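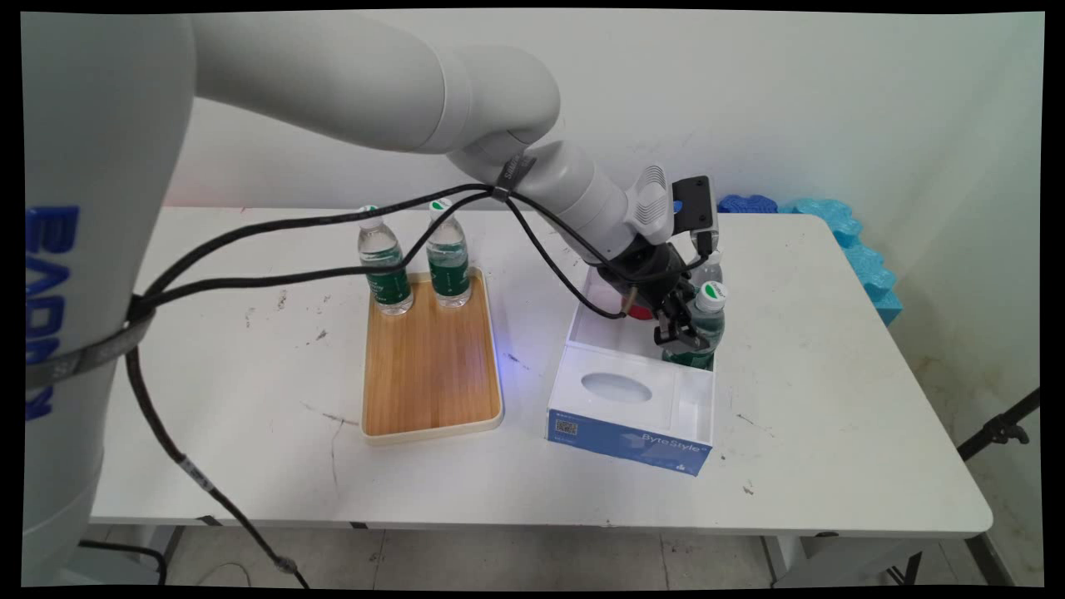

Water bottles, a bamboo tray and a white box on a folding table.

Search stories
Search

The Table by the Door

By Theano Stefanou
6 October 2023

Most offices have a spot where the water goes. It might be the top of a filing cabinet or the floor next to the copier, where a shrink-wrapped case sits half torn open until someone kicks it. At Zirkulo, a small design office on the second floor of a former shoe warehouse, the spot is a white folding table.

Aoi Kikuchi put the table there in December, when the office moved in. She had bought it for the painters to set their cans on and meant to fold it up after they left. It is still standing, and it has become the place where visitors get a drink before a meeting and where staff leave keys, mail and the occasional sandwich.

"People put things down on the first flat surface they come to," Kikuchi said. "I gave up trying to change that and started thinking about what should be on it."

Her first purchase was a bamboo tray. A tray does a simple job. It gives bottles a place to stand, and it makes a few of them look as if they were set out on purpose. It also keeps rings off the tabletop, or at least keeps them on something that can be carried to the sink. Kikuchi wipes hers with a damp cloth on Friday afternoons and stands it on edge to dry. Bamboo left flat and wet will darken along the bottom, and she lost one tray that way.

She likes a long tray with the bottles kept at one end. The open part is for whatever comes in during the day.

Boxes are the other half of the arrangement. The desk box with a slot for tissues and an open section for everything else has been a giveaway item for years, usually with a company name across the front. A lot of them end up in closets. Qianru Bai, who buys supplies for nine offices through her firm, Presura, thinks they deserve better.

"It's a good shape," Bai said. "The tissues are covered and the front part is open, so you can see what you have. People fill it with pens. I tell them to try a bottle."

A half-liter bottle is stable enough on a table until a sleeve catches it. Standing in a box, it has walls to lean on. The trouble is height. If the box is too shallow the bottle tips it, and if it is too deep people can't get hold of the neck. Bai carries a bottle in her bag when she looks at samples and tries it in each one.

She has opinions about the table too. A folding table should be checked for level once it is loaded, and the leg locks looked at again after a week of use. A cloth is a mistake in her view, as it gets pulled.

Didier Moulin runs the front desk at Pukeo, a language school across town, and sets out water for 90 students on test days. He keeps 2 cases under the table and only a few bottles on top, refilling between sessions. When he put out a full case, he found opened bottles all over the building by evening, most of them with a few sips gone.

"Put out four and they take one and finish it," he said. "Put out a case and they take one every time they walk by."

Moulin turns the labels to face the room. He admits this makes no difference to anyone but him.

What to do with the empties is less settled. Kikuchi keeps a bin under the table. Moulin put his by the exit, where students pass it on the way out. Bai would like her clients to move to a pitcher and glasses, and a few have, though glasses need washing and the washing tends to fall to the same person each week.

Kikuchi has looked at replacing the folding table with a proper sideboard. She measured the wall for one in the spring. The sideboard she wanted was deeper than the space allows, and the door would have hit it.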